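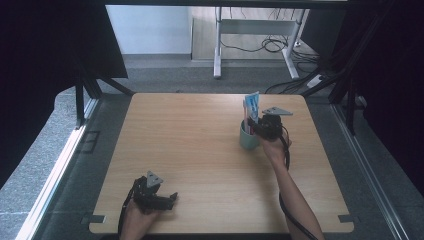 3.2 Emptying the bowl

Spillage during emptying was measured on two 15-litre planetary mixers, the Garnlow and the Rurnix, in the kitchen of a residential school. Both bowls are lifted out by hand. Each operator emptied 13 batches of bread dough and 13 of thin batter into the same steel trough, and whatever missed the trough was scraped up and weighed. Batter losses were higher than dough losses for every operator. Most of the loss came in the last part of the pour, when the bowl had to be turned well past level and the grip changed from the handles to the base.

Two operators rested the rim on the edge of the trough at this stage. Their losses were lower, but the bowl rims picked up small dents and one no longer seated properly – it was replaced before the second round. 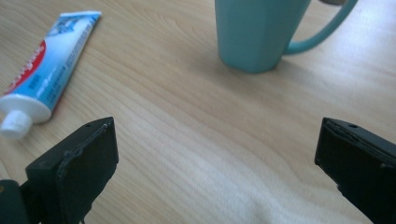
Figure 4. Tube on the table top.

Residue left in the bowl was treated separately. Thick mixes cling to the wall and have to be pushed towards the outlet, and the order in which this is done affects how much stays behind. A tube of toothpaste like the one in Figure 4, with a crimped flat end and a screw cap at the other, is a familiar case: pressing from the crimp towards the cap leaves less inside than pressing in the middle. Operators were therefore asked to scrape from the far wall towards the pouring lip in single strokes. Tkachenko and Dalisay used a circular stroke in their trials, and our residue figures should not be compared directly with theirs.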